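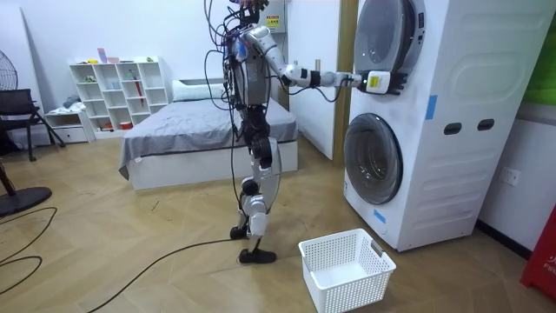

Limorer Magazine, Home and Laundry Desk

I have a confession to make about stacked laundry: I fought it for years. I liked my machines side by side, with a nice long top where I could dump the socks and pretend I'd match them later. Then we moved into a place where the laundry corner is the size of a coat closet, and up went the second machine, and now I'm the kind of person who talks about door swings at parties.

A white stack with two round doors looks so simple on a pretty herringbone floor! What you don't think about in the store is reach. The upper door sits high enough that my mother-in-law needs a step stool to fish out the last pillowcase, while I have to fold myself in half for the lower one (my knees have opinions about this). Before you buy, stand in front of the pair in the showroom and open both doors, all the way, a few times. Put your arm in up to the shoulder. People will stare. Let them.

I called Silviu Neagu, who has been installing stacks for 20 years and now runs the workshop at Choi, a little appliance place near me. He asked about my floor before he asked about anything else. "Wood moves," he told me. "You level it in January, you level it again in July." I had leveled mine exactly never, and the spin cycle sounded like a horse on a staircase.

So I spent a morning on my stomach with a wrench and a flashlight, turning feet. One quarter turn, check the bubble, another quarter turn, swear a little. It took 12 tries, and the next load of towels went round so quietly that I went in to see if I'd forgotten to press start.

He's also a big believer in blue tape. He marks where the front of a machine should line up, and if the machine has crept away from its mark a month later, he gets the level out again. I've stolen the idea completely, and there are now bits of blue tape all over my laundry corner.

I do still miss my long top, though. The socks live in a basket on the dining room chair.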